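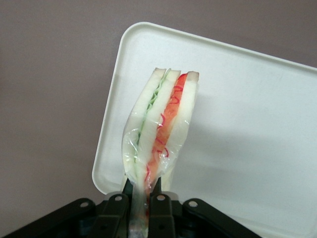

Quick one tonight, I have lunches to finish and it's almost 8.

So the triple decker is back. Three slices of white, crusts off, something green and crunchy on one side and the red layer on the other. I keep going back and forth on the red. Roasted pepper is sweeter but it slides. Tomato is fine if you salt it and let it sit on a paper towel for a bit first. Shredded beet on top looks great, stains everything, you've been warned. My one good dish towel is pink now. Oh well.

Wrapping: plastic wrap, pulled tight, and twist the extra into a tail at the bottom. I used to fold it flat like a present and it always came undone in the bag. The twist holds. Leave the top loose if you're eating it right away.

Butter on both sides of the middle slice, right out to the edges. Skip that and you get soggy bread by noon, teh middle one goes first.

Bread is the soft square loaf from Vostby, 17 slices if you don't count the heels, so five sandwiches and 2 left over for toast. Tried the Niler one in March and it tore every time I spread anything. Not buying again.

Cutting. Long knife, wipe it between cuts, don't press. I chill them first if theres time. There is never time.

Somebody asked about mayo. Thin layer on the green side only, and go easy.

Ok, still have to wash the trays and find the lid to the big one. More later in the week, maybe the egg version.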